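Gripper opens by itself after protective stop
Robot Cells and Tooling > Faults and Safety

wlong
March 2024
We have a two-finger gripper on a Jineo arm doing pick and place off a bench. Four times now it has let go of the part after a protective stop. The arm stops where it should, then the fingers open fully a second or so later. Last one dropped a motor housing from shoulder height. No one was hurt. The log shows fault 41 each time and nothing else.

tam_trieu
Fault 41 on ours was loss of comms to the tool. Check the cable at the wrist. Ours failed after over 3,000 cycles where it bends behind the flange.

wlong
Swapped the cable this morning and ran it at reduced speed. Same fault on the first stop I forced.

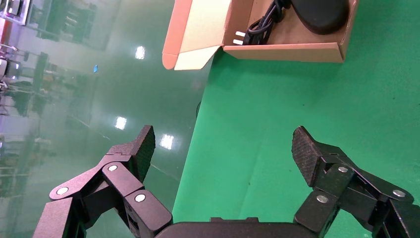
What does the gripper do when it loses its signal but still has power?

It goes to whatever state is set as the fallback in the gripper's own settings, and on many units that is fully open. The arm controller has no say in it once comms are down.

mcairns
Then set the fallback to hold and be done with it. I don't see why any vendor ships it as open.

ourania_m
I disagree with hold as a blanket rule. If someone has a hand between the pads when the stop trips, hold keeps them pinned. We left ours on open at Zomherham and put a tray under the path.

mcairns
A tray doesn't help if the part lands on a foot. Limit the grip force and hold. And your risk assessment should decide it, so neither of us can settle it for him.

tam_trieu
Both of you are skipping the fault. A protective stop shouldn't cut comms at all. wlong, is the tool supply on the safety relay?

wlong
The gripper is on its own supply, but the small comms converter is on the relay. So every stop kills the converter. I'll move it tomorrow and leave the cell locked out until then.

ourania_m
Get that change signed off before you run parts again.

wlong
Moved and signed off. Forced 100 stops with a foam block in the fingers, no drops and no 41. Fallback is still on open until we redo the assessment.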